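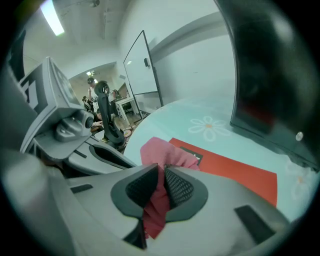 Print this article | E-mail this article

Cloth on the table

A cleaning cloth costs next to nothing, so most households own too many and look after none of them. Urkora, a small homewares shop in Tosov, sells 18 colours and stocks them folded in quarters along the back wall. Pink outsells grey every month except September.

The shop's advice is simple. Keep one colour for the table and another for the floor, and wash both at 80 degrees. Skip the fabric softener — it leaves a coating, and the cloth then pushes water around.

Patterned tabletops need more care than plain ones. A printed flower can wear at the centre first, where plates get dragged. Wipe with a damp cloth, fold it to a clean side and go over the surface again. Paper and card should be lifted before wiping, as red dye in particular will travel.

Prorkeck, which weaves for the shop, made 1352 cloths in its last run. A pack of 10 is due in store on 10th March.

Contact us | Copyright Tichý Magazines | Back to top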